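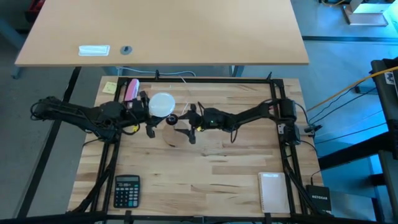
**Minutes of the Workroom Furnishings Meeting, Clurnham Building**

**Present:** Tehsay Demissie's deputy was not required; Tsehay Demissie (chair) and Ghassan Semaan (minutes) attended in person.

**1. Previous minutes**

The June minutes were approved with one correction: the finish quoted by Carthorpe covers the tops only, with legs priced separately.

**2. Care of the butcher-block tops**

Mr. Semaan reported that the light wood is holding its color well. A faint round mark on one worktop was discussed. It was agreed to try a soft cloth and mild soap first, and to leave sanding for the annual service. Carthorpe has quoted $210 for sanding and oiling — the price is held until the next meeting.
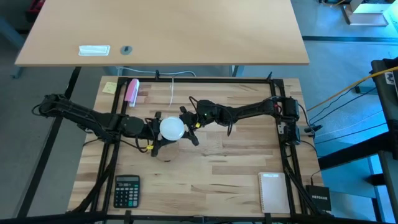 The chair asked that small items be cleared from the back corners of the tops at the end of each session, sticky notes included. Users will be reminded by email.

**3. Storage**

The Gallagher shelving has been delivered to Room 2. Two brackets were missing and have been reordered. Clear and white round pieces will go on the middle shelf, in lined trays. Porkero can supply trays in packs of 50, and one pack was approved.

**4. Budget**

The balance stands at $1,258 before the Carthorpe work. No objections were raised.

**5. Actions**

- G. Semaan: cleaning of the marked top; email to users
- T. Demissie: tray order; bracket delivery

The meeting closed at 4:15 p.m.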